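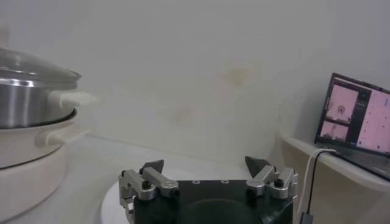 One reply to yesterday's post asks whether the narrator in The Lamplighter of Drandonby was shot on ones, given how smooth he looks next to the villagers.

Partly. He is on ones in the opening song and on twos almost everywhere else. The villagers are on twos throughout, and on threes in the crowd shots.

For anyone new to the thread: Drandonby is the half-hour stop-motion holiday special from the Trurora studio. The narrator is Butau, a lamplighter who tells the story to a goose while he waits for the fog to lift.

The opening song runs 1,595 frames in the network print. The exposure log lists 967 exposures for it. Straight twos would need fewer than that and straight ones would need all 1,595, so the log alone tells you the sequence is mixed.

The split follows the face. When Butau sings to camera he gets a new exposure every frame. When he turns to climb the ladder he drops to twos, and he stays there until the next verse.

His mouths are replacement pieces, swapped by hand between exposures. The goose has no replacement parts. Its beak is hinged, with a wire run down the neck, and you can see the wire shadow in the second verse on a good transfer.

Second question in the replies: why does Butau's scarf change sides after the first break?

There are two Butau puppets. The ladder puppet has the scarf knot on the left because the tie-down rod exits on the right. The close-up puppet has no rod and was dressed the other way. Most cuts between them hide it. The one after the first break doesn't.

The two puppets also differ in height. The ladder one is shorter, and the lamp props were built to match him – so in the close-ups the lamp looks slightly undersized in his hand. 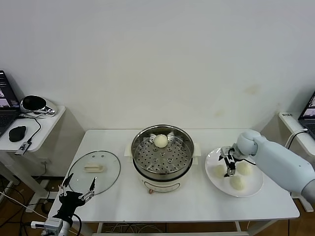
The fog is a separate pass. It was shot against black with the puppets off the set, then printed over the finished scene. It drifts left to right in every shot, including the two reverse angles, where it ought to go the other way.

Plot note, as it affects the edit: in the first broadcast Butau explains why the harbor lamps went out before he meets the mayor. In the later rerun version the mayor scene comes first, and his line "as I told you" refers to something the viewer hasn't heard.

The rerun cut is missing the second verse and most of the goose's reaction shots. The Omerović transfer has both. It comes from a 16mm print and the color has gone pink in the reds, but the cutting order matches the broadcast script.

Frame counts in this thread are from the Omerović transfer unless I say otherwise. The rerun tape has repeated fields and can't be used for counting.

Correction to an earlier post: I gave the snow shot as 200 frames. It is 100 frames, played forward and then in reverse. Watch the flake that crosses the lamp glass and goes back up.

The mayor's scenes are next. He has a ball-and-socket jaw and different timing from everyone else, and I still need to log the dinner sequence.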